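The small table problem

Several of you have written in since October about the item on clearing the kitchen drawer, mostly to say that you cleared it and it filled up again. I can only sympathise. This time we go smaller: the low wooden table, the one that was bought for tea and now holds everything except tea.

The Honthorpe rule, as it came down to me from the last editor of this newsletter, is that a small table may have one bowl and whatever fits in it. A good rule, and I have kept it for whole afternoons. Then somebody puts down a little white block of something, and somebody else puts a brown thing next to it, and the bowl sits there looking smug.

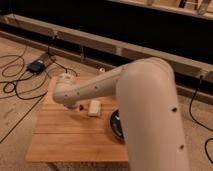 Ivone Pimentel writes that the bowl is the whole trouble, as hers at Hindance has held the same three buttons and a dead battery for 19 years and she would sooner be rid of the table. Put a bowl out, she says, and people assume it's being looked after.

She has a point. Still, I'm fond of a dark round bowl on pale wood, and I have tried her way – things then roll off on to the carpet, where I find them with my foot.

My own method takes 5 minutes. Anything upright goes first, so bottles and cups back to the kitchen. Small blocks go in the bowl. Whatever is long, reddish-brown and of uncertain purpose goes in last, and is not discussed.
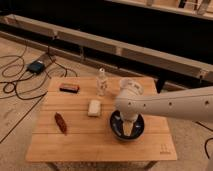
What the bowl is for

Holding things until Sunday, no longer. On Sunday you tip it out, put back what has a home and argue over the rest. I allow myself to keep one item out of sentiment, and it is always the wrong one.
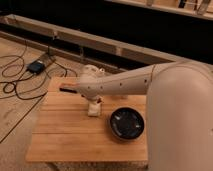

Next time

Trays: are they just tables for people who can't commit? Views to the usual address by Sun 21 February, please, and keep them under 152 words. Ivone, that includes you.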